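From: Accommodation Services, Clatedetti House
To: Housekeeping and Residences list
Date: Jan 26, 2025
Subject: Re: Mattress care between lettings, Benton and Greenwood blocks

Colleagues,

Thank you to those who replied to the circular on mattress care. The reply from the Greenwood block raises points that affect all residences, and the relevant part is quoted below so that the answer can be read by everyone on the list.

> The circular says that mattresses are to be "cleared of debris" before
> the protector goes back on. Could we have confirmation of what is meant?
> Our staff have been using the upright vacuum, but the floor head drags
> on the quilting and has pulled stitches on two of the newer ones.
> We would also like to know whether the hand brush in the cupboard
> may be used on a bed when it has been used on floors.
>
> Greenwood block, housekeeping office

The upright vacuum is not to be used on any mattress with a quilted top. The wording of the circular will be amended. Crumbs, scraps and fluff are to be taken off with a dustpan and a soft hand brush, using short strokes towards the pan. The quilted panels on the current stock are raised, and small pieces settle in the stitched channels between them. Brushing along the channels first, and then across, deals with most of this without pressure on the thread.

The dustpan should lie flat on the mattress with the rubber lip against the fabric. Please avoid pushing the lip forward into the quilting.

White dustpan and blue hand brush on a quilted mattress:
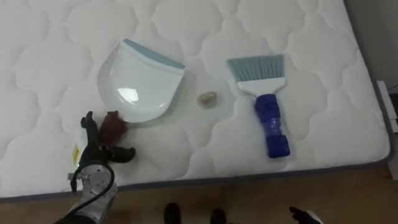
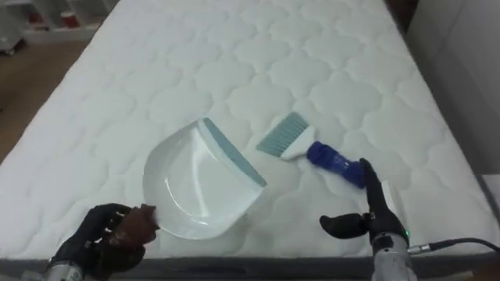

On the second question, brushes used on floors are not to be used on beds. Each block will be issued with separate sets for mattress work, to be kept with the clean linen and not in the floor cupboard. A total of 45 sets has been ordered under requisition 3744. Benton will receive its allocation first, as its rooms are let again from the end of January, and Greenwood and Prusia will follow. Until the new sets arrive, an unused brush may be drawn from central stores by quoting cost code 1610.

The order of work in a vacated room should be as follows. Strip the bed and remove the protector. Check the top of the mattress and the piped border, where fluff tends to gather. Pick up larger pieces by hand and brush the remainder into the pan. Empty the pan into a lined bin before moving to the next room. Sweep the floor last, with the floor set. The mattress should be left uncovered while the rest of the room is done - the windows may be opened if the weather allows.

Stains are a separate matter. They should not be brushed or wetted, but entered on the room sheet with the room number and reported to this office in the usual way. The same applies to pulled stitching, including the two mattresses mentioned in the Greenwood message, for which room numbers are still needed.

Prusia has asked whether the 42 older mattresses without a quilted top are covered by these instructions. They are, except that the small upholstery head may be used on them if the block has one.

Replies should be sent to the list and not to individual members of the office.

Accommodation Services
Clatedetti House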